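About Skuseo

Who we are
What we make
The workroom
Visiting and orders

We print cloth. More exactly, we print grids on cloth, and we have been happily absorbed in that one odd little job for 14 years now. If you have ever tried to lay out quilt blocks on a kitchen table, plan a mosaic, cut felt shapes for a classroom or teach a six-year-old what "two squares over and one square up" means, you already know why a table with lines on it is such a good thing to have!

Skuseo is a small workshop with a shop at the front and a big, bright workroom at the back. Our cloths go to quilters, teachers, board game groups, model builders and a surprising number of bakers (they like them for planning boxes and trays, with a sheet of parchment over the top). We love hearing what people do with them, and a lot of our best ideas have come from a customer's letter with a sketch in the margin.

How it started

Sointu Nurmi was teaching a sewing class in a borrowed room and got tired of chalking lines on the tabletop every week. She printed the first cloth by hand with a screen she had built out of an old picture frame. It was crooked. Her students loved it anyway, and by the end of the term every one of them had asked for one to take home, so she printed 12 more on her own dining table and hung them over the shower rail to dry.

Godelieve Van Damme came to that same class to learn to make curtains. She never did finish the curtains. She had spent years in a print shop and knew a great deal about ink, mesh and why Sointu's lines kept bleeding at the corners, and the two of them were soon spending whole evenings on test strips. They signed the lease on the workroom that November, with one long table, two stools and a heater that smelled of dust.

What we make

We keep the range small on purpose. There are two cloths, and they come in several sizes.

Harju is our everyday cloth, gray with thin white lines. The gray took us ages to settle on. Plain white was hard on the eyes under a lamp, black showed every thread and crumb, and a middle gray lets almost any color sit on top of it and look like itself – red wool, yellow card, green blocks, whatever you are working with.

Rukov is the heavier one, made for tables that stay set up. It has a tighter weave and hangs well over the edge, and schools tend to choose it. It also takes a lot more ink, so we print it in smaller runs.

We also cut and sand a small set of blocks called Firketti, which started as a way of testing how the cloths looked with something on them. Visitors kept picking the samples up and playing with them. In the end we gave in and made them properly, with a little booklet of table games that Sointu wrote and Godelieve tried out on her nieces.

Last year we printed 1,800 cloths, our busiest year yet. That still works out to a fairly calm pace, and we would like to keep it that way. Everything is checked on the table, folded by hand and wrapped in plain paper.

The workroom

Come by if you can! The printing table runs down the middle of the room and the drying lines are overhead, so you will be ducking a bit. By the window there is a smaller table where we try things out. We put everyday objects on the cloths there to see how they look in use, and it is nearly always the part of the room that people head for first.
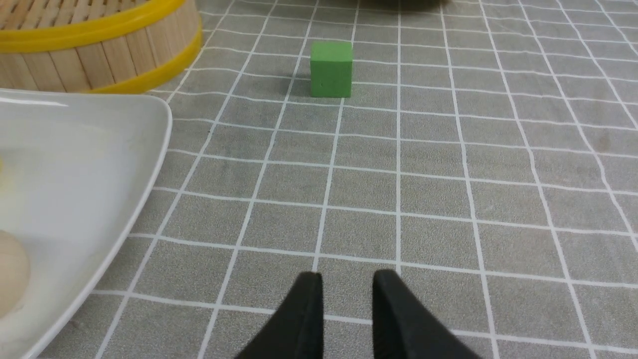 Gray cloth with white grid lines, a green cube and a bamboo steamer on the try-out table.

You will notice that our lines have some life in them. Cloth moves a little as it is printed and a little more each time it is used, and we have never wanted to stiffen it with a plastic coating. If you need an exact measurement, use a ruler. For laying things out, comparing, sorting and playing, a soft line on a soft cloth is lovely to work with.

We hold open afternoons through the year, with tea and a box of offcuts you can dig through. Children are welcome at the try-out table. On those afternoons you can also pull a print of your own on a square of scrap cloth and take it home once it has dried, so wear something you don't mind getting ink on.

Schools and groups

Teachers can borrow a bundle of cloths for a term before deciding whether to buy. The bundle comes with a folder of activities that other teachers have sent us: map making, counting paths, mirror drawings, a very noisy game with dried beans. Please add your own when you send it back. The folder is getting fat and we are delighted about it.

Caring for your cloth

Wash cool, inside out if you can manage it, and hang it up damp. Iron on the back. Candle wax comes out with brown paper and a warm iron, and Godelieve will happily talk you through it on the phone – she has had plenty of practice.

Special sizes

We can print a cloth to fit your table, up to the length of our own. The minimum is a single cloth, and the largest order we can take on at one time is 1,000. Send us the length and width of the tabletop and how far you would like the cloth to hang down on each side, and Sointu will write back with a price.

Page last updated 22/05/2026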